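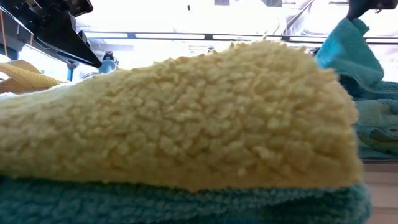
Oster wanted to know, at the last open evening, why anyone would spend a school year teaching a machine to do laundry when the machine plainly doesn't want to. It was a fair question, and the club has been answering it ever since, mostly by doing more laundry.

About Us

We are the Warkumside Robotics Club, an after-school club for students in grades 8 through 12. We meet in the old drafting room at Warkumside School, which has big tables, good light and a door that sticks in humid weather. Members are expected to know which way to push it by their second meeting.

What we work on

Most school robotics clubs build something on wheels that shoves something else on wheels. We did that for three seasons and were beaten by very polite teams from all over the county. Then a group of juniors asked if we could try cloth instead, and the club has been folding, or trying to fold, ever since.

Cloth is a rotten thing to hand a robot. A wooden block is the same shape when you come back to it. A towel has opinions. Pick it up by the corner and it hangs one way, pick it up an inch over and it hangs another, and fleece likes to hold on to whatever it's next to. Our students spend a lot of time on questions their parents settled years ago, such as where the edge is.

The current project is called Nosine. The name came out of a long argument about a math error and we have stopped trying to change it. Nosine's job is to take a piece from a mixed pile, lift it clear of its neighbors, and lay it flat enough to fold. It is good at the first part. The second part is coming along. The third part we discuss in the future tense.

How the club runs

New members start on the sorting bench, where they learn to describe fabric in words a program can use. "Fluffy" is not accepted. After that they pick a crew: grip, code or pile. The pile crew makes the messes the robot has to deal with, and it has never been short of applicants.

There are 16 places each year. We meet two afternoons a week during the school year, plus extra sessions before a contest, when everybody suddenly remembers there is one. You don't need any experience. You do need to tie back long hair, keep your hands out of the work area while the arms are powered, and write in the logbook in handwriting that another person can read.

Contests

Each spring we enter the Sebastian Challenge, a regional event for student teams working with soft materials. Last time out we finished with 325 points, good for third place, and a special mention for our logbook - we choose to take that as a compliment.

Joining

Sign-ups open in September at the front office. Dues cover shared tools and snacks. We also accept clean towels, blankets and anything fuzzy you no longer want, on the understanding that you will not be getting it back folded.

Page last updated 31 Aug 2024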